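Amirhossein Rahimi
Old office tower, part 1. Getting the Husstead library machines going again before September. This one is first on the bench. 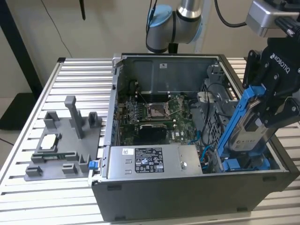
2/
Side panel off and the case laid flat, so everything is facing up. I do all of them this way. Working into an upright tower means holding a torch in your teeth.

3/
The CPU socket is empty. The processors went off to Cistside in the spring, and Jocelyn Policarpio is sending replacements from the Alar batch. Until they turn up I'm leaving the socket alone. Contacts bend if you so much as brush them with a sleeve.

4/
Graphics card is staying in for now. It'll come out when I do the dust, then go back in the same slot.

5/
Power supply is a silver box with a black label. Read the label before ordering a spare. I bought one last year by guessing at 300 watts and it didn't fit the case, never mind the rating.

6/
Cables next. The thin blue ones are SATA, running between the board and the drive cage. I put a bit of masking tape on each end and write the port number on it. Takes 2 minutes and saves an evening.

7/
The drive bays in this model have blue plastic latches. Squeeze, slide, done, no screwdriver. They go brittle with age, so go gently. If one snaps, Agbayani sell used cages for 35 quid, postage on top.

8/
Screws go in a jam jar lid, one lid per machine. Case screws and drive screws look alike and are not the same thread.

9/
Seven more towers after this. Will post again when the processors arrive. If anyone near Husstead has spare DDR3 sitting in a drawer, message me.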